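Inura Shelf Demonstrations

Data card, version of February 20, 2020

Contact: Ánh Hầu (recording), Mathias Marti (simulation), Nayeli Ticona (file format and scripts)

What is in this set

Inura Shelf is a set of 418 episodes in which a person drives a simulated two-arm robot by remote control and handles grocery items in a wooden shelf unit. Everything is made in simulation. There is no real robot data in this release, and we do not claim that a policy trained on it will work on a real robot without more steps.

We made the set because our earlier one, Jutley, had only a flat table. On a table the gripper can come from above and almost any approach works. In a shelf the arm must go in from the front, between boards, and the operator has to think about the elbow and the wrist at the same time. We wanted demonstrations which contain this kind of movement.

The workspace

The shelf unit stands on a tiled floor and the two arms work from the front. Each arm has a two-finger gripper. The objects are normal kitchen goods: cans, boxes and small packages. Their positions and angles are changed between episodes, so please do not assume that a box stands square to the wall or that a can is always on the same board.

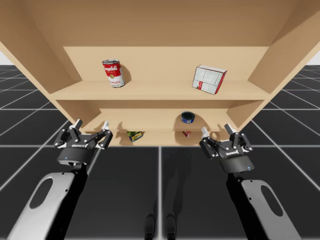
Low view toward the shelf, both grippers open. Soup can and white box on the upper board, blue can on the board below.

The boards are static and can not be moved. Objects can fall, tip and roll. If an object rolled out of the shelf, the operator was asked to stop and the episode was marked with the flag "dropped". These episodes are kept in the set -- some users asked for failures, and it is easy to filter them.

How the demonstrations were recorded

The operator holds one hand controller for each arm. Movement of the hand is copied to the gripper with a scale, so a large movement of the hand gives a smaller one of the gripper. The trigger closes the fingers. When the operator releases the side button, the arm stays where it is and the hand can return to a comfortable position. We call this "re-grip" in the log, and it is stored as its own column.

Before the first recorded episode, each operator did 100 practice trials. Practice trials are not included.

The instruction for one episode is a short sentence, for example "take the soup can with the left arm". It is stored as plain text in the episode header. Operators were free to choose the path. They were asked for three things only:

1. Go to the object in one calm movement and correct the height before the fingers reach it. Late corrections in height often push the object to the back wall.

2. For short cans, keep the jaws wide open until the can is well between the fingers. The view from behind the gripper is the most useful one for this, and most operators kept it large on their screen.
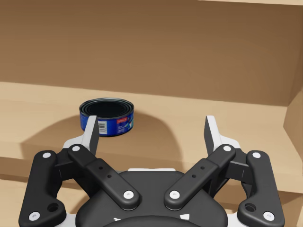
3. Close slowly, wait a moment, then lift. Do not pull toward the front before the object is free of the board.

File structure

Each episode is one folder. It contains the camera streams, a table with the joint positions and gripper openings of both arms, a table with the controller input, and the header. Time is given in milliseconds from the start of the episode. The longest episode has 3000 control steps; longer recordings were removed. The arm which is not used in an episode is still recorded, so you will find many rows where its values are constant. This is not an error.

The object names in the header come from the simulator asset list. Names of assets do not always agree with what a label says, so please use the asset ID when you join tables.

Known problems

In the first 200 episodes the controller table starts a little later than the joint table. The script align_input corrects this. Run it once only, a second run will shift the table again.

Contact between finger pads and round objects is not fully realistic. A can may turn slightly between the fingers when a real can would stay. We changed the friction in April of last year and this made it better but did not remove it.

Reaching to the upper boards is more difficult than we expected. The wrist housing is wide, and the operator must bring the arm up at an angle to leave free space for the neighboring objects. Demonstrations of this type are slower and have more re-grips. If you train with fixed-length windows, please check that the slow part of the approach is not lost.
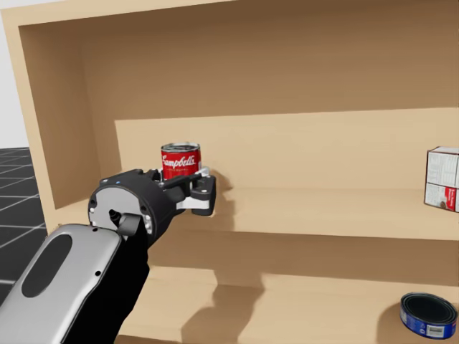 Yurani Marulanda wrote after testing the set that she had better results when the re-grip rows were cut out before training, as otherwise her policy learned to stop in front of the shelf and wait. We did not cut them in the release, but the loader has now an option skip_regrip, and it is off by default.

Gilberto Montoya is preparing a split by operator. Until it is ready, please use the split by episode in the file splits.txt and name the version of this card in your report.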